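Deolinda Neves has been writing other people's complaint letters for 17 years, and she would like you to know that yours is too long.

"Everyone starts with the weather," she says, pouring tea in the back office in Druvdale where she works three mornings a week. "They want the company to know it was raining when the toaster died. The company doesn't care. The company has never met rain."

She charges by the letter and keeps a copy of every one. The count stood at 341 when we spoke, and almost all of them went out on paper.

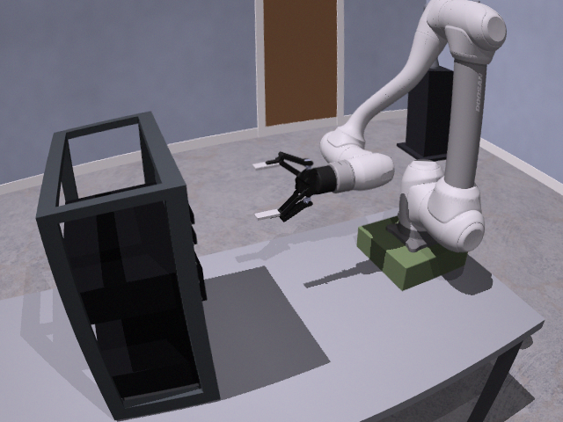

A white arm, a gray table and a tall dark cabinet.

Her rules are few. One page, no capitals for emphasis, and no threats you'd be embarrassed to carry out. "A man in Hunden wanted me to say he'd never take a bus again. He lives nine miles from a grocery store. I said, 'Sir, they will see you on Thursday's bus.'"

He took the line out, and got his refund in February.

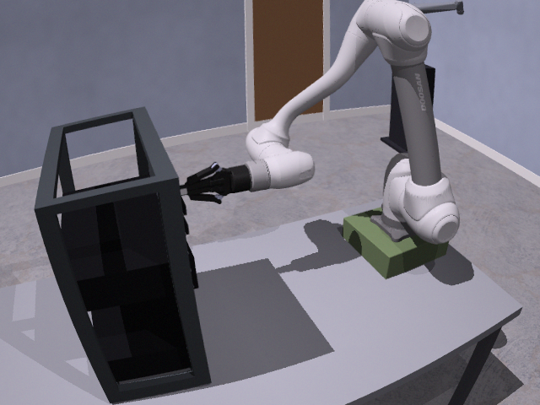 She is less patient with the apology letters, a sideline she never advertised. People come in wanting to be sorry without having done anything. "They bring me 'I regret that you felt.' I cross it out. They write it back in. We can go on like that until lunch."

Has she ever had to complain on her own behalf? She looks at the ceiling for a while.

"Once. A sofa. I wrote four pages," she says. "I started with the weather."

The sofa people sent her a voucher for a second sofa, which she gave to her sister. They don't discuss it.

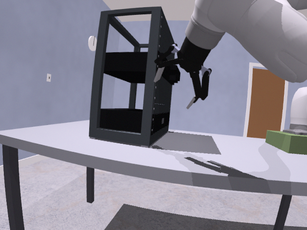
The black rack with its two box-like units, gripper alongside.

Neves plans to raise her price next year and expects some letters about it. She has offered to write them, at the old rate.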